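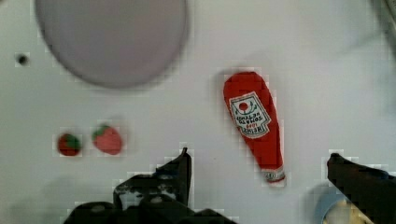 Home News Features Food Gadgets Subscribe

Will a robot ever clear my kitchen table?

I have wanted somebody else to do the washing-up since I was nine, and for most of the years since then a magazine somewhere has been promising me that a machine was just about to. So when Zostetex asked if I'd like to spend a Saturday at their workshop in Prakevham watching a robot arm tidy up, I was on the train before I'd finished my toast.

The arm is called Runis (they all get names in the end, don't they?) and its job is the sort of thing I ask my children to do forty times a week. Pick up the fruit. Put it on the plate. Put the ketchup somewhere sensible. It works with two fingers and a camera down by the wrist, and the food it practises on is mostly toy stuff, strawberries included, so a clumsy squeeze doesn't end in jam.

My first surprise was how long I was happy to stand there. My second was how slow it all is! The fingers come down over a strawberry, stop, shuffle sideways a bit, stop again, and by then I'd have cleared the lot and put the kettle on. The team told me they had logged 1571 attempts at the strawberries by April, and that the plate is a pleasure by comparison as long as all you want is to put things on it. Picking a plate up is another matter.

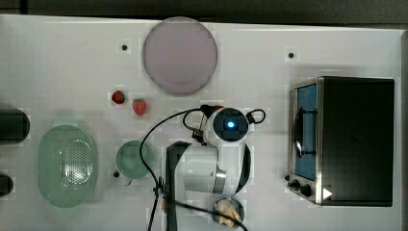 Appliances are where it gets properly hard. A toaster oven has a door that swings and knobs that need a twist, and a mug has a handle that could be pointing any way at all. I turn a mug round without thinking. Runis has to find the handle first, then work out how to reach it without sweeping the colander on to the floor.

I asked the question everyone asks, which is when I can have one. There was a lot of looking at shoes. A rival firm, Doucette, talks of having 1000 of its own machines in canteens and small factories, packing trays and loading racks, and I can believe that sooner than I can believe my kitchen. In a factory the tray is always in the same spot. In my house the tray is under the cat.

Still, I watched it get a strawberry on to the plate just before lunch and I cheered out loud, on my own, in a room full of engineers. Then I went home and did the dishes.

Contact us | Copyright Prakevham Weekend Magazine | Back to top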